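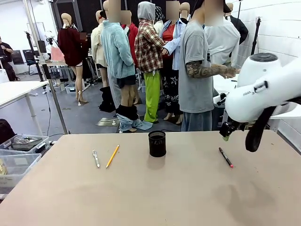
2 min read · May 19, 2022

The spreadsheet for Fiston has a tab called "Misc." In December, when I wrote the plan, it had two rows in it: tape, and more tape. It is now the longest tab in the file and I have started hiding columns so I don't have to see the total when I open it.

Fiston is our tidying project. Two arms, one table, and a list of small household jobs, of which the first is putting pens and pencils into a cup. I got to plan the equipment because I once said in a meeting that I liked spreadsheets, which was a lie told to be pleasant. So this post is for the next person who says it. I'm going to go through what I budgeted for and what I ended up paying for, and you can feel superior in the comments.

The arms were the easy part. They're the big number, so everybody looks at them. I had three rounds of questions about the arms, a call about the arms, and a form about the arms that asked me to attach the form about the arms. Then they were approved and I was left alone with everything else, which is where the money goes to have a nice quiet life.

Take cable. I had budgeted for the cable that comes in the box. The cable that comes in the box assumes your control cabinet sits right under the table, where your knees are. Ours sits against the wall. Longer cable, plus the brackets to keep it from swinging into whatever the gripper is reaching for, came to $1,467. I read that line out loud to an empty kitchen. We also learned that a loop of cable hanging beside the gripper counts as part of the robot when you work out how much room it needs, and I had worked out the room with a drawing that had no cables in it. It was a very clean drawing.

Then fingers. We bought the Guvine set, the soft-tipped ones, from Yáñez, and they're good fingers and I have no complaint about them beyond the price of the second pair. You need a second pair. You need it the afternoon the first one meets the edge of the table at speed. I had put "spares: later" in the plan, and later was a Yáñez courier charge of $113 to get a very small bag to Drikthorpe by the next morning. The bag cost more to move than I did that week.

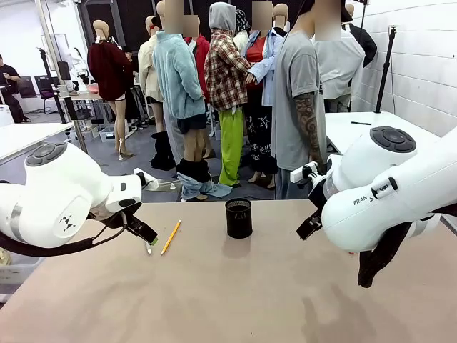
My real mistake was the line for task props, because I budgeted them as if they were equipment. I'd set aside $80 per task for "test objects," picturing something out of a catalog with a calibration sheet. What the task wants is a yellow pencil, a pen and a black mesh cup to put them in, and all of that comes from any shop that sells school supplies. I handed back most of the line and was told that underspending would be noted. I believe it has been noted. The money could have gone on fingers, but fingers are in a different category, and you can't move money between categories without the form.

What I'd do with the same plan today, in the order I'd do it:

Price the cable first. Walk the route with a tape measure, around the table legs, and then add slack for both arms moving at once. Ask the supplier what the longer one costs before anyone signs for the short one.

Buy two sets of fingers on the first order. Put them on the same line so they can't be separated by someone with good intentions.

Get the table before the arms arrive. Ours was on a later delivery, and for a while we owned a pair of expensive robots that had nowhere to stand. A plain matte top has been fine. It smudges, and I've stopped wiping it.

Count the floor as equipment. We share a room in Drikthorpe that has plenty going on in it, and my plan measured the table and stopped at its edges. People need to get past. So do chairs, and carts, and anyone carrying a plastic bin they can't see over.

And leave a row for the thing you forgot, with a real number in it. Mine said "contingency: TBD," and it stayed TBD until almost all of it was spent.

The second task on the list is folding a dish towel. I've put in for dish towels. They want three quotes.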